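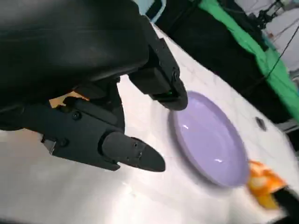
Plates, Bowls and the Cupboard That Wouldn't Close

Posted in Kitchen, Tidying Up

I moved into the Irkgate house with two and a half sets of dishes (mine, my grandmother's, and half of something I bought at a yard sale because the blue was so pretty) and one cupboard to put them in. It's been a few years now and I've broken plenty, but I've also worked out a few things, so let's get to it!

Stacking

Keep your stacks short. I used to pile up every dinner plate we owned and then wonder why the bottom ones had gray rings on them. Those rings come from the unglazed foot of the plate above grinding away every time you slide one out. Lift, don't slide. If you have nice plates, put something soft between them. Paper towels work, coffee filters work better, and circles cut out of an old flannel sheet work best of all and can go through the wash.

Bowls go next to the plates, never on top. I know it looks like wasted space. Get one of those little wire shelves and put the bowls up there. Mine was 59 cents at the thrift store in Culonstead and it has a slight lean, which I fixed with a folded bit of cardboard.

Gray marks

Most of those gray scratches on white dishes aren't scratches at all! They're metal left behind by your knives and forks. Make a paste of baking soda and a little water, rub it on with a damp cloth in small circles, leave it a few minutes and rinse. For stubborn ones I use a powdered cleanser, the kind meant for cookware, but go easy and test the back of the plate first. Skip all of this on anything with a gold or painted edge. I took half the rim off a Cullinane saucer that way and I'm still sore about it.

Stuck-on egg

Cold water first. Hot water cooks it on even harder. Oatmeal is the same sort of thing, so fill the bowl with cold water the minute breakfast is over and it'll wipe right out. Cheese is the opposite and wants it hot and soapy. I had those two backwards for most of my adult life.

Drying

I went back to a dish towel after a long romance with the drying rack (the rack was taking up the whole counter, and I wanted somewhere to roll out dough). Flour-sack towels are the only ones I'll buy now. Wash them a couple of times before you use them or they just push the water around, and leave out the fabric softener, it ruins them. My Billow towels from the September sale have had a hard life and still don't leave lint on the glasses.

Warming plates

If you're serving pasta or a roast, warm the plates! Run them under the hot tap and dry them, or set the oven as low as it'll go and give them ten minutes. Check that yours are oven-safe. And use a mitt, please. I've dropped a plate of lasagna face down on the rug.

Chips

A tiny chip on the rim can be smoothed with very fine wet sandpaper, but I wouldn't eat off it afterward. Mine go under the houseplants. The yard sale blues are nearly all out on the porch now, under the geraniums, and I still need to find one big enough for the fern.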